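The power nap

A power nap is a short daytime sleep, usually ended before the sleeper drops into the deepest stages of rest. It is one of the oldest and simplest ways to get through a long day, and it has a surprisingly rich life of its own, with customs, furniture, arguments and even clubs built around it!

We use cookies to remember your reading preferences. Accept all | Manage settings

Napping and the sleep cycle

Sleep moves through stages. The first is light and easily broken, the kind in which a person may insist they were awake the whole time. The second is steadier, with a slower heartbeat and relaxed muscles. After that comes deep sleep, and waking from it can leave a person foggy and cross, a state called sleep inertia. A short nap aims to stay in the first two stages. Twenty minutes is a popular length, and many regular nappers set an alarm a little later than that to allow time for dozing off.

A longer nap can run through a full cycle, including the dreaming stage, and some people love these (weekend nappers especially). The awkward ones tend to fall in between, when the alarm goes off in the middle of deep sleep.

The afternoon dip

Most people feel a drop in alertness in the early afternoon. Lunch often gets the blame, and a heavy meal can certainly add to it, but the dip also shows up in people who have skipped lunch. It is part of the body's daily rhythm, the same inner clock that makes us sleepy at night. Desk workers know it well: the screen is the same as it was at ten in the morning, the sentence on it is the same, and somehow it takes four tries to read.

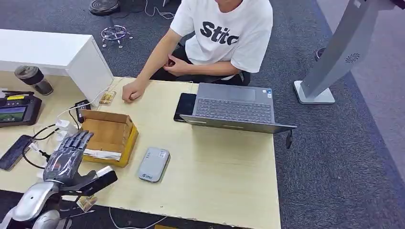 Does coffee right before a nap spoil it?

Caffeine takes a while to act, so a quick cup just before lying down often leaves enough time for a short sleep. The "coffee nap" has plenty of fans for exactly this reason, though people who are sensitive to caffeine may do better without it, particularly late in the day.

Customs around the world

The Spanish siesta is the best-known napping custom, and its name comes from the Latin for the sixth hour, counted from dawn. Similar habits are found around the Mediterranean and in many other warm regions, where the hottest part of the day is a poor time for heavy work. In Japan, the word inemuri describes dozing while present at something else, such as a meeting or a train ride. It's a wonderful word, and there is no neat match for it in English.

Small napping clubs have appeared too. The Girulow Rest Society was started by Liviu Stoica and Mi-kyung Jin with 3 folding cots and a borrowed wall clock. It meets on weekday afternoons, and its rules fit on a postcard: shoes off, phones silent, no waking another member unless asked. Its yearly open house in February draws curious visitors who have never napped in company before, and a good number of them do fall asleep.

Nap furniture

Almost anything flat will do, but designers have had great fun with the problem. The Bedance, a low couch drawn up by Hagos Beyene, tilts the legs slightly above the hips and comes with a curved headrest filled with buckwheat hulls. Its 60-page handbook, written by Dagim Lemma, is a treat in itself, with a whole chapter on blankets. Lemma favors a thin wool one, even in summer, on the grounds that body temperature falls during sleep and a chill is a common cause of waking too early.

When napping may not help

People who have trouble sleeping at night are often advised to skip naps or keep them early and short, as daytime sleep can take the edge off bedtime tiredness. A strong, constant need to sleep during the day is worth raising with a doctor.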